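Home and Workshop Robotics, Evening Course
Handout 6: Building a peg-and-hole cell
Tutor: Ghazala Talpur
Bench notes by Dela Amegashie

What this session covers

Last time we got the arm moving between taught points in free air. This week it has to put something into a hole. The work is based on the cell in the Ponumley shared workshop, which was built over a winter by members using the tools on site. Most of you will build something smaller at home. The steps are the same.

You will need your notes from Handout 4 (frames and offsets) and your own gripper measurements. If you have not measured your gripper from the flange to the fingertip, do that first.

1. The enclosure

Build the walls before you fix anything inside them. Grey panels are a good choice for the floor and sides. A bright target stands out against them, and a simple colour threshold will find it in most light. Gloss is a nuisance. If your panels shine, rub them down with fine paper or move the lamp until the bright patches leave the part of the floor you care about.

Square the floor to the arm base, then check it again after the walls are on. Ours moved when the right-hand panel was screwed up, and an evening's teaching had to be repeated.

Leave the top open. The arm comes in from above and you will want your own hands in there often, with the power off.

2. The target

A child's shape sorter is cheap and gives you a range of difficulty in one block. Start with a large opening and leave small ones until you have a reliable approach. Round holes forgive errors in rotation. A star or a hexagon does not.

Mark which way round the block goes in your log. A block turned end for end looks much the same from across the room and every saved position will be wrong.

3. Cameras

The cell uses a fixed camera looking down into the enclosure and a small one at the wrist. The fixed view tells you where the block is. The wrist view is for the last part of the approach, when the gripper hides the hole from above. Set the exposure by hand on both. Auto exposure will chase the white housing of the gripper and the colours will drift as the arm moves.

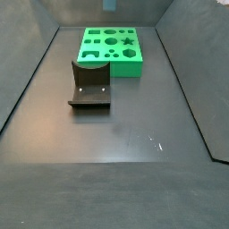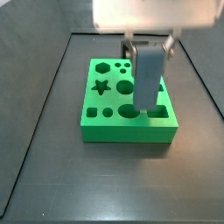
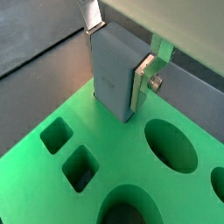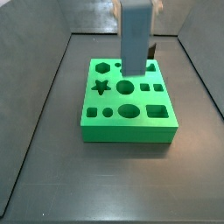

4. Approach and insertion

Teach three positions for each opening: a high one well clear of everything, a hover just over the top face, and the final depth. Move between the first two at normal speed. From hover to depth use the slowest speed your controller allows.

Our controller is a second-hand Rovent board running the Birkitz motion scripts. It keeps positions as raw encoder counts. The saved hover height for our first opening is 3,486 and the final depth is 424 counts lower. These numbers are no use on your machine. Write down your own and keep a paper copy by the bench.

If the part catches on the edge of the hole, stop and go back up to hover. Do not push. The usual causes are:

The part was gripped at an angle. Close the fingers on it while it stands on a flat surface, then lift.

The wrist is rotated slightly. Correct it in small steps and note each one.

The target has been nudged. Check it against your marks before you change anything in the program.

The part has slipped down in the fingers. Wipe the pads. If that makes no difference, try a thin rubber facing.

Change one thing at a time. Dela's log from the first month has several pages where the angle and the height were both changed between tries, and we could not use any of it.

5. Grip force

Set the force as low as will hold the part through a full move. With too much, a long part can twist as the fingers close, and soft pads wear quickly. We begin at 900 on the Birkitz scale and step down until the part slips, then go back up two steps.

Test this over the bare floor of the cell, away from the target, and keep your free hand near the stop button.

6. The search move

When the hover is nearly right but the part still lands on the rim, a small search pattern can find the opening. The Ndung'u spiral, printed at the back of Handout 5, is the one we use. The part is lowered until it touches, then moved outwards in a slow spiral under light pressure. When the height drops, the part has found the hole and the arm stops moving sideways.

Keep the spiral narrow. If it has to travel more than 2 mm from the centre, the taught position is poor and should be taught again. Watch the neighbouring openings too, as a wide search can find the wrong one and report success.

7. Before next Monday

Bring a drawing of your enclosure with inside dimensions and the position of the arm base marked.

Bring your log sheet with at least one opening taught at all three heights. Failed tries should be left in, with the setting that was changed.

Read section 2 of Handout 7 on camera calibration. We will start with it, and it takes most of the first hour.

Anyone without an arm at home can book the workshop cell through Dela. Put the settings back as listed on the card when you finish.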